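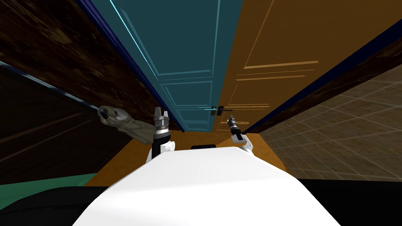
Paint Your Doors

April 2022

I want to make a case for the painted interior door, and I want to make it loudly, because I have lived with white ones for most of my life and I regret every year of it.

Go into almost any house built in the last 25 years, at least in the parts of the country I know, and the doors will be the same. White, semi-gloss, hung by the dozen on the same afternoon. They match the trim, and the trim matches the ceiling, and by the time you reach the bedrooms you could be in any house on any street. People will agonize for weeks over a couch. They will carry paint chips around in their wallets for the living room wall. Then they walk through seven or eight doors a day, put a hand on every one of them, and never once think of a door as something that could have a color.

I grew up in Dorport, in the upstairs half of a two-family house, and the downstairs half had colored doors. I still remember them better than I remember my own bedroom. The kitchen door was the yellow of a school bus and the cellar door was a dark, serious red, and as a kid I understood exactly what that red meant. It meant stairs, spiders, and the furnace. Upstairs we had cream. You opened a cream door and there was the bathroom, or there was the closet, and I got it wrong in the dark for years.

So that's my first argument, and it's a practical one. Color tells you where you are! A hallway is the hardest-working and least-loved part of any home, mostly walls with holes in them, and the doors are the only thing in it that carries any information. Hospitals know this, and so do good elementary schools. At the branch library in Zalstead, the restroom doors are green, the staff doors are gray and the children's room is a big happy orange, and I have never seen anybody stand there looking lost. You can give directions to a guest at eleven at night by saying "blue door" and going back to sleep.

My second argument is that a door is the best possible place to be brave. A wall is a commitment. If you paint a whole room a strong green and hate it, you have a lost weekend ahead of you and a lot of furniture to drag back out. A door is small, it's flat or close to it, and you can lift it off its hinges and paint it across a pair of sawhorses with the radio on. A quart will do it with plenty left over. If it's wrong, you do it again next Saturday, and you're out the price of a pizza or two. I have painted my own study door three times. The first was a purple I had talked myself into. The second was a brown that looked wonderful on the chip and like gravy on the door. The third is a dusty blue, and I smile at it every single morning, which I can't say for much else I own.

And doors move! I don't think we give them enough credit for that. A painted wall sits there. A painted door swings into a room and takes its color with it, and then swings back and puts it away. When my study door is open it lies against the bookcase and the whole corner turns blue. When it's closed, the hall gets the blue and I get to keep the quiet. Paint the two faces differently and it gets even better, though you then have to decide who gets the edges. (The usual rule is that the hinge edge goes with the side you see when the door is open, and the latch edge goes with the room it opens into. I broke this rule on the pantry and it bothers me.)

I have heard the objections, and a few of them are good ones.

The first is resale. Every magazine says buyers want neutral. Maybe they do. But you're living in the place now, and a door goes back to white in an afternoon plus drying time. I can't think of a cheaper thing to undo. Houses kept permanently ready for some future stranger make me a little sad. I have eaten dinner in them. Everyone holds their glass very carefully.

The second is wood. There are people who believe that painting a wood door is a crime, and for some doors I'm with them completely. If you have old fir with a deep honey color and nobody has touched it in a lifetime, please leave it alone, oil it, and invite me over. But a great many doors get protected by this rule that never earned it. The hollow ones with a grain printed or pressed into the face aren't heirlooms. They'd love a coat of paint.

The third objection is that it will look like a kindergarten. This one worries people the most, and I think it comes from picturing the brightest color on the rack. You can stop well short of that. Try the muddier ones, the greens with some gray in them, the rusts, the mustards, a blue that has seen some weather. Keep the trim all one color so the hall holds together. And you don't need to paint every door a different shade. Two is plenty in a small hall, one cool and one warm, and leave the linen closet white if it makes you feel safe.

I should admit where my zeal comes from. Two years ago I rented a room for a month in Makow, in a tall narrow building where every landing had its own door color, and I had gone there to work and not to have opinions about paint. By the end of the first week I was taking the stairs up an extra floor just to see what came next. The third floor was a pink like the inside of a shell. Somebody had chosen that. Somebody had stood on that landing with a brush, on a day when beige would have been fine with everyone, and picked shell pink. I came home and looked down my own white hallway and felt like I'd been handed a book with the pages left blank.

If you want to start, start with the inside of a closet. It sounds silly, but it gives you a place to practice where only you will see it. Take the knob off instead of painting around it. Clean the door first, really clean it, especially near the handle, where years of hands have left a film that paint will not stick to. Sand it lightly. On a paneled door, do the recessed parts first, then the crosspieces, then the long uprights, and watch for drips in the corners for the next half hour because they will come. Two thin coats beat one thick coat every time. Leave it open overnight even when it feels dry, or you will glue yourself into the bathroom, and yes, I have.

The people at Wong Hardware, where I buy my quarts, keep a shelf of returned and mis-tinted cans by the back register, and I would go there before I went near the chip rack. I found my dusty blue on it. The label had a dot of the color on the lid and somebody's note saying "too much," and I thought, well, too much for them, and carried it home. In June I'm doing the front hall, and there's a can of brick orange waiting in the basement already.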